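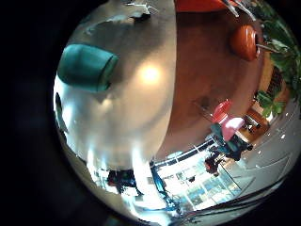 Warm bulbs or neutral bulbs for a shared room?

mirabelle_k
Good evening to all. In our association we must choose new bulbs for the meeting room, and we cannot agree. One half wants warm light, the other half says that warm light makes people sleepy. The shop in Boateng offers us Brekero bulbs in both colours at the same price. The room is used for reading in the afternoon and for suppers after dark. My opinion is warm, but I would like to hear from people who have lived with their choice for a longer time.

tallowfield
Neutral, every time. We had warm bulbs in the library corner at Hostotano and older readers kept moving to the window. Changed them in July and the complaints stopped.

mirabelle_k
Thank you. But did you change only the colour, or also the strength? In my experience these two things are often mixed up. A weak bulb is tiring in any colour.
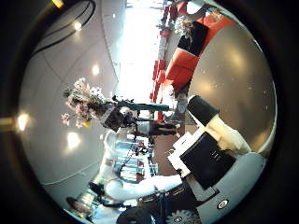
osk_77
She has a point there. Colour gets the blame when the real trouble is too little light on the page. Put a reading lamp where people read and leave the ceiling warm.

tallowfield
OK, we did go brighter as well, I admit. I'd still say neutral. Print is easier on the eyes with it, and you don't trip over lamp cables.

osk_77
Supper under neutral light looks like a canteen, though.

mirabelle_k
This is exactly our quarrel! I have now asked about the Flumow dimmer. It costs 270 for the set, with 14 bulbs included, and the seller says it takes both colours. Has anyone used it? I am a little afraid of humming — our old dimmer hummed so much that we stopped using it.

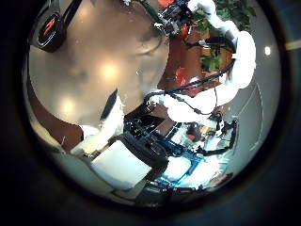 Warm light on the round glossy surface.

pennywhistle4
We've had the Flumow for two winters. No hum with dimmable bulbs, a slight one with the ordinary kind, so check the box. Whichever colour you pick, matt tablecloths will help more than you'd think.

tallowfield
Or a neutral bulb.

mirabelle_k
I will ask for two bulbs of each colour to try before we order the set. Please do not close the topic, I shall write again when we have voted.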